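Fasora Wristed Needle Driver and Grasping Forceps Set

Manufacturer: Trudska
Category: Robotic instruments, suturing
Sold as: set of 2 (one needle driver, one grasping forceps)
Page last revised: May 22, 2023

Overview

The Fasora set is made for closing wounds and incisions with a robotic system. The driver holds and turns a curved needle. The forceps hold and turn out the wound edge so the needle can pass through it squarely. Both instruments fit the Fasora arm and the older Rinitz arm with the Rinitz adapter plate, ordered separately.

This page covers ordering details and the handling rules we ask every site to follow. The rules are the same ones printed in the instruction booklet. Where your hospital or lab has a stricter rule, follow the stricter one.

Before use

Check the package seal and the use counter. Each instrument is rated for 60 uses. The counter is stored in the instrument hub, and the arm will refuse an instrument that has reached its limit. Do not try to reset it.

Look at the jaws under magnification. Reject any instrument with a chipped insert, a bent tip or a loose pin at the clevis. Open and close the jaws by hand once, then seat the instrument and run the self-test. The self-test moves the wrist through its full range, so keep it clear of the field and of people's hands.

Confirm that the left and right assignments on the console match the instruments on the arms. A swapped assignment is the most common setup fault reported to our service desk.

Rules for needle handling

Grip the needle on its body, away from the point and away from the swage where the thread joins. Gripping the point dulls it. Gripping the swage can break it.

Bring the point to the skin or tissue at a right angle and follow the curve of the needle with the wrist. Do not push in a straight line. If resistance rises, stop, back out along the same path and start the bite again. 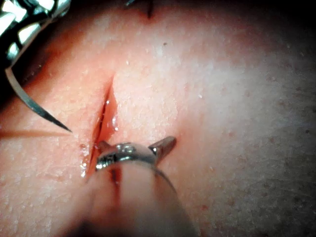 Use the forceps to steady the edge with the least force that will hold it. Grip force is set on the console from low to high, and the factory setting is low. Raise it one step at a time. High grip is meant for holding needles and should be locked out for the forceps arm.

Keep both tips in view whenever either arm is live. If a tip leaves the view, stop both arms and bring the view back before moving. The same applies during a needle handoff between instruments.

Supervised and automatic motion

Some sites run the set with assisted or automatic stitching software. The instruments will accept those commands, but the following conditions apply.

A trained operator must be at the console with a foot on the enable pedal. Releasing the pedal has to stop all motion. Test this at the start of each session and write the result in the log.

Each bite must be confirmed by the operator before the needle enters. Software that chains several bites together without a confirmation step is outside the approved use of this product.

Save the motion log and video for every session, including practice sessions on models or tissue. Logs should be kept together with the instrument serial numbers.

Cleaning and storage

Start cleaning within 2 hours of use. Flush the shaft through the rear port until the water runs clear, then brush the jaws in the open position. Steam sterilize in the supplied tray. Do not stack trays.

Reports and returns

Report any unplanned motion, dropped needle or broken part to Trudska service, even if no harm was done. Take the instrument out of use, clean it, and keep the log file from that session. Do not open the hub.

Ordering

Sets and adapter plates ship from our Mercado warehouse. Replacement jaw inserts are fitted at the factory only. Labels for the instrument log come in rolls of 100. Operator training is booked through the service desk, with the next group starting in August.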